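Home | Notebook | Kit and spares | Bookings | Log in

Gripper budget, second pass
November, started 9.40 am

Carrying on from the list I left half done. The question is how many hand-held grippers we can run next year on what is left, and whether we buy new or keep patching the ones we have.

What is left in the equipment line is 955. That has to cover pads, straps, batteries and any screws that go missing. New units come out of the capital line and I have put in for those separately under Mamberg. No answer yet.

Quotes so far:
Novard: 314 for the pad and linkage kit, delivery included.
Escobar: pads only, 67 a pair, no minimum order.
Ultora: would not quote under 1000, so they are out for this round.

Kitchen work is what wears the pads, so I am costing on that and not on bench hours.

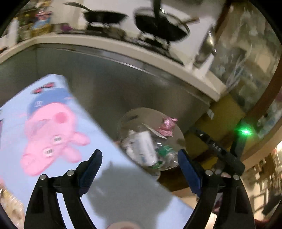 Gripper in the kitchen, blue ridged pads, DAS strap on the right.

Went through the Novard kit list line by line. It has pads, pivot caps and a bag of screws, but no strap. Need to ask if the strap can be had on its own. If it can't, we make our own from webbing, which we have plenty of in the second drawer.

One Novard kit plus four pairs from Escobar is 582. Leaves 373 in the line. A second Novard kit on top would leave 59, too tight with batteries still to come. So one kit now, and look at the second one after the new year if nothing else breaks.

Escobar's pads are a bit softer to the thumb than the set we have. I don't know if that means shorter life. Order one pair first, fit it to one gripper only and write the hours on the sheet.
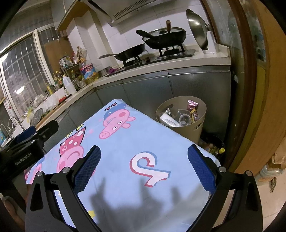

For kitchens I want two grippers available at a time plus one charged and ready in the case. That makes three per site. If Mamberg goes through we can do two sites in parallel. If it doesn't, we stay at one site and the plan for the spring gets longer, and I will have to redo the bookings page.

Small things to price as well: a second case, foam for it, labels, a proper screwdriver that stays with the kit. Tablecloths and bins are cheap and can go through petty cash.

To do
- ask Novard about the strap
- order one pair of pads from Escobar
- chase the capital request
- count the batteries, mark the old ones

2.15 pm. Novard rang back. Strap is a separate part, price to follow by email. Leaving 373 as the working figure until then.

Last updated: November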